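Recalibrating the Clasthorpe cell, again

Sat 29 June

The Vendinent manual says a two-arm cell holds its calibration for a season. I last did ours in February and I have my doubts about the season. By this week the left arm was setting things down a finger's width off, and the simulator still swore everything was fine.

So I redid it by hand. Both bases re-torqued, the overhead view re-registered, 80 touch points per arm. The left passed 70 of them the first time, which the Cloltix software calls "good." I don't.

Next came the simulated table, with the arms parked out of view and the clutter left where the layout file puts it.

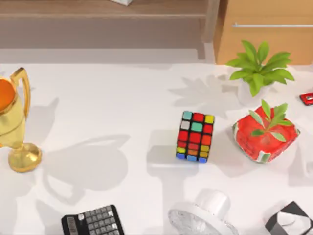
I'm not convinced a clean render tells you much about a worn wrist joint. The shadows are soft and the tabletop is perfectly flat – ours has a dip near the Betancur clamp. I'll rerun the left arm on Monday with a new wrist bearing and keep the old offsets until then.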